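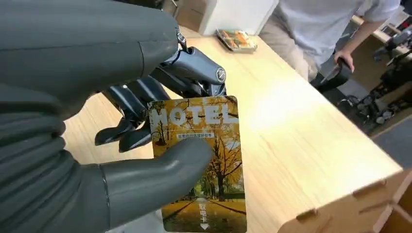
Do you need a written rule for something as small as how a robot hand holds a card? My answer after this winter: write it down, keep it to one page, and put a date on it.

Parviz Shokri
13th April
4 min read

Quick one today, I have a bench to reset before lunch.

We spent most of December arguing about grasp rules for thin flat stuff. Key cards, badges, sleeves. Everyone had their own version in their head. Mine was "don't drop it." Not a rule, as I was told more than once.

So now there's a page. Working name Findilen, don't ask, it was the folder name and it stuck. What's on it so far:

Thumb on the face, fingers behind. No edge-only pinches on anything printed.

If the card has an arrow or an insertion end, that end stays clear of the hand. Hotel power cards are the good example, the kind you push into the wall slot to get the lights on. Cover the end that goes in and you've got a lovely grasp that is no use to the next step.

Don't cover the title. I fought this one and lost. The thumb goes below the top text, covering the middle of the artwork is fine. Whoever reviews the clips wants to know which card it is without guessing.

One person has the controller. Standing, in sight of the hand, not sitting with their back to it. If you need to put the controller down the arm is stopped first. No exceptions for "just a second".

Food. I've gone back and fourth on this. The page says no open food on the work table and closed containers at the far end only. I'd ban it all but I also eat lunch at my desk so.

Then the numbers part. We log every grasp, pass or fail, and a fail is a fail even if the hand recovers it. Gusex, the old log sheet, let you tick "recovered" and I think that hid a lot. Went through 200 old entries last month and 21 of them were recovered slips marked as passes. That's a rule problem, the people filling it in did exactly what the sheet told them to.

New sheet has 2 boxes. Held, not held. Comments go underneath. 131 entries in so far and the arguments are way shorter.

Stuff I still don't have a good rule for:

Glare. Pale tabletop, strong light, the wrist view gets a big bright patch. Do we specify a mat? Carrillo says mat, the Grekico bench says leave it because real tables are shiny. Both fair. Currently the page says "note the lighting", which is weak, I know.

Worn fingertips. When do you swap? By hours or by looks? We do it by looks and I dont love it.

If you have a one-pager of your own for thin objects, send it over. I'll trade you ours, minus the section on cable ties which is still mostly swearing.

Ok, bench.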